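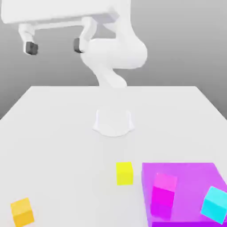

Search this journal Go
Print | E-mail
Jinfeng Cui and Huiling Yan, Tuesday, January 4, 2022

3.2 Setting up the simulated cell

Getting the Mernine cell right was a real pleasure! Figure 1 shows the arm with its gripper open, two cubes in the purple tray and two on the table. We reset the joints every 400 steps and re-check the finger friction after each reset (a small chore, but it pays off wonderfully). Of 697 trial runs, 585 needed no further tuning.

Figure 1. The Mernine cell in simulation.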